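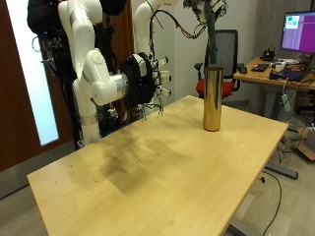

Green rod above the gold can, hand arm at left

Rod insertion faults out on contact with can rim
Posted by tk_moreland

Two-arm cell. One arm lowers a rod into an open can, the other carries a hand. At 80 mm/s the insertion arm trips a protective stop as the rod touches the rim. At 22 mm/s it completes. The log shows code 969 both ways, but at the lower speed it is only a warning. Payload was re-entered in June after a gripper change. What should I check first?

Fabian Baumgartner
Check the tool centre point before the payload. If it still belongs to the old gripper, the rod tip will be off by the difference and you will hit the rim every time. Slowing down only keeps the contact force under the limit. Re-teach the TCP with the rod gripped, then run 100 dry cycles beside the can. Do not raise the force threshold while people can reach the table.

plero_user
had the same thing, rebooted the controller and it went away

Stesulard
Also look at the cable bundle. If it pulls tight near the bottom of the stroke it reads as external force – ours did.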